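Plarcombe Reading Room: progress report, March

Enrollment in the Humura adult literacy course now stands at 76, up from 66 in the last report. Evening sessions remain the busiest. Attendance dipped during the bus works on the Sepp road and has since recovered. 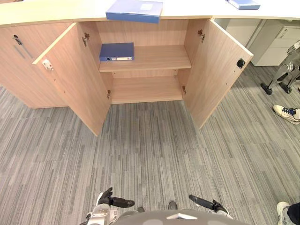

Wooden cabinet with a key lock, Plarcombe office.

The workbook order from Pernell came in under budget. We received 105 copies and have handed out all but 8. The difference will go toward large-print readers, which learners asked for in the winter survey.

Still to do: book the exam room and finish the summer timetable. We are not requesting any change to the grant schedule.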